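Chapter 7
When a Grip Slips: Faults in Turning Tasks

What this chapter covers
Slip between finger and part
Lost position and false completion
Timers, heaters and the safe state
Reading a fault log

7.1 The Stolbridge timer fault

In May 2023 a test cell at Stolbridge was running an arm fitted with a Brarnero two-finger gripper. The job was simple. The arm had to turn the timer knob on a small kitchen appliance to a set value, let go, back away and report that it had finished. It had done this 1169 times and the log showed no errors.

On the next run the fingers closed on the knob and the wrist turned, but the knob stayed where it was. The fingers had slid round it. The controller measured only the angle of the wrist, so it recorded a full turn and moved on to the next step. The appliance still had time left from the run before, and its heater stayed on for 46 minutes with an empty pan on top. A technician, Jiahui Qian, smelled hot metal from the next room and cut the power at the wall. The pan was ruined and the bench top was marked. There were no injuries.

Qian's report listed two causes. The first was wear on the finger pads, which had been rated for up to 3000 cycles on dry, clean parts. The knobs in the cell were handled every day and were seldom wiped. The second cause was in the program. A turn of the wrist had been treated as proof of a turn of the knob. Lu and Gallberg, whose method we follow in section 7.4, call this a false completion: the robot has carried out its own motion correctly and the task has still not been done.

Worn pads are cheap to replace. The second fault is harder to find, as it leaves nothing in the log. By June the cell had been changed so that the wrist camera read the position of the knob after each turn, and a separate relay cut the heater if the reading did not match. The relay did not depend on the robot controller in any way. Keep this point in mind when you reach the exercises.

Figures 7.1 and 7.2 Wrist camera views in timer knob work: fingers at the knob, then fingers apart with nothing held. 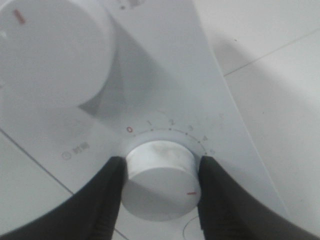
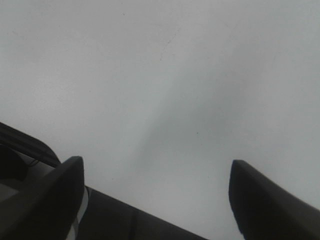
Why was the wrist angle not enough to show that the timer had been set?

The wrist angle tells the controller how far the gripper has turned. If the fingers slip, the knob turns less than the gripper or does not turn at all, so the position of the knob has to be measured separately.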